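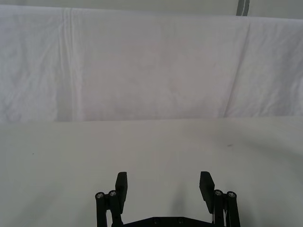
# One Bottle, Looked At Properly

Project report, Everyday Materials course, Grilero campus
Group: Riku Furukawa, Kanako Nakajima, Veronika Medve
Advisor: Osamu Ogura

## What we wanted to find out

Our campus shop sold 2642 single-use water bottles last year, for a school of 1883 students. That number got us started, but we soon got much more interested in the other side of it: the reusable bottles people already have, and why so many of them end up in the back of a closet. We asked around in our dorm and heard the same answer over and over. The bottle still worked fine, it had just started to look bad.

So our question became: where does a coated steel bottle start to look old, and can the owner do anything about it? We picked one used bottle and spent a whole project on it. Junpei Nagano from the year above us said we would run out of things to write after a page. We did not!

## The bottle

It belongs to Veronika. It's a tall off-white one with a matte finish, a shiny steel neck and a screw thread for the cap. She bought it secondhand in Desance and has carried it in her backpack ever since, usually next to a bunch of keys and a bike lock (this will matter later).

We liked it as a subject for a few reasons. The pale matte coating shows every mark, so we didn't need special lighting to find them. There is bare polished metal right next to a coated surface, so we could compare the two. And there's no lettering on the front to distract the eye or get in the way of cleaning tests.

We took the cap off and left it off. At first we worked with it on, and we kept missing the shoulder, which is the part that turned out to be the most interesting. 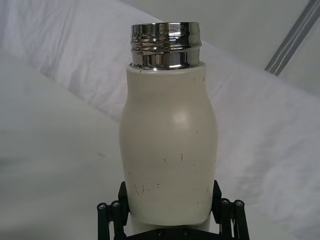

**Zendelum, 12 October 2024**

First full session with the bottle. Kanako took notes while Riku and Veronika called things out, and we turned it a little at a time so we wouldn't go over the same side twice.

The lower half of the body is where most of the wear is. There are small dark scuffs and specks, and in one area a group of thin scratch lines close together. Riku's guess was keys. Veronika got her keys and held them up to the marks, and the spacing looked pretty convincing to us, though we wouldn't call it proof.

The neck surprised everyone. We expected the threads to be the worst part, given how often the cap goes on and off, but the steel is bright and you can see the whole room bent around in it. The coating just below it has a tiny chip at the edge of the shoulder, with something darker underneath. Our first thought was that the cap had done it by being screwed down crooked. Mr. Ogura suggested we also think about the bottle getting knocked against a faucet while being filled, and we added that to the list of possible causes.

## Cleaning tests

We tried the mildest method first and moved up slowly. We didn't want to make anything worse, especially on somebody's own bottle.

1. Warm water and a soft cloth.
2. Dish soap and the same cloth, small circles, then rinse.
3. Baking soda mixed with a little water into a paste, left on for 2 minutes.
4. A melamine sponge, on one small patch near the base only.

Warm water took off fingerprints and not much else. Dish soap did better than we thought it would - a few of the gray smudges we had written down as scratches were only dirt sitting on the surface. The paste lightened some of the remaining marks. The sponge lightened them too, but Kanako thought the patch looked slightly glossier afterward when she tilted it to the window, so we stopped there and agreed not to recommend it for matte coatings.

Nothing we did changed the thin scratches or the chip. Those are damage to the coating itself, and you can't wash them away. We think it would really help people to know the difference, and there's an easy check: run a fingernail across the mark. If the nail catches, put the soap down.
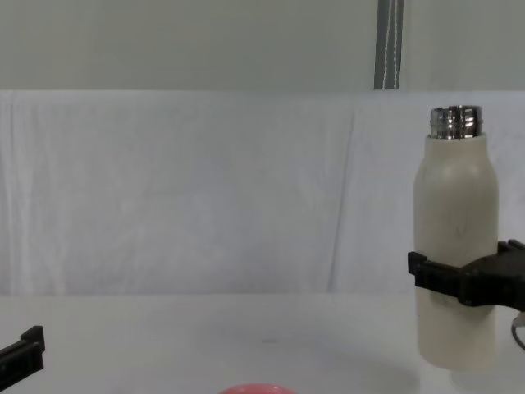
The fingernail check also works well on the shoulder, where the coating stops and the neck starts. You can feel the step with your eyes closed. We spent a long time on that edge and ended up with a small theory about it: a coating is easiest to damage where it ends, so a bottle that hides its coating edge under the cap should hold up better than one that leaves it out in the open. Riku made a cross-section drawing of both kinds, and it's in the appendix along with the wear map.

## Things we would change

We should have made the wear map before the first wash. Some of the smudges were gone by the time we drew it, and we had to rely on Kanako's notes to put them back in. A second bottle in a darker color would have been great too. Veronika's cousin in Roman has one and is willing to mail it, so we may get to do that in February.

We also wish we had weighed how dirty a mark looks against how much it bothers people. We showed the bottle to classmates at lunch and they mostly noticed the chip, even though it's tiny and the scuffs cover a far bigger area.

## Advice for bottle owners

Keep it away from keys, or put it in a sock. Wash the outside with dish soap when you wash the inside. Start the cap straight. Use the paste for gray marks that don't catch your nail, and skip the melamine sponge on anything matte.

Veronika has the bottle back now and carries it in a hiking sock, with the keys moved to the front pocket.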